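# Jeton: a cat mealtime diary dataset

Jeton is a small, plain CSV collection of feeding diaries kept by people who live with cats, and I love how much ordinary life is packed into it! There are 196 diaries from 49 homes, with one row per meal.

## Columns

- `home_id`: random, not tied to a name or street
- `meal_time`: local time, 24-hour clock
- `food`: dry, wet, or mixed
- `offered_g`: grams put down
- `left_g`: grams still there at the next meal
- `note`: free text, often the best part

## Things to know

Weights come from kitchen scales, so small differences don't mean much. Homes with two or more cats usually logged the shared total — please don't split it evenly and call that a per-cat figure. Blank `left_g` means not weighed. Zero means a clean bowl.

Armelle Bodin merged the diaries and Kadir Başaran wrote the loader:

```
python load.py --diaries data/ --min-meals 20
```

Notes over 500 characters live in `long_notes.csv`, and they're well worth reading (one is mostly about a windowsill). 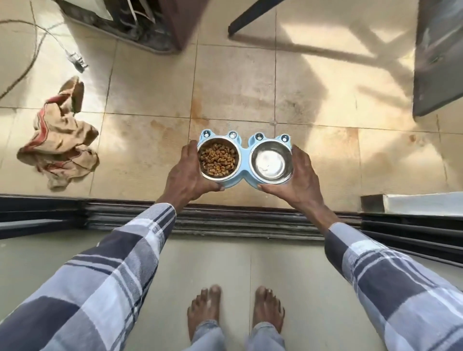
*Skolwood, Jan 20, 2021*

First public version. The June diaries still need their time zones checked, so they're in `pending/` for now. Fixes and new diaries are very welcome — open an issue and tell us about your cats!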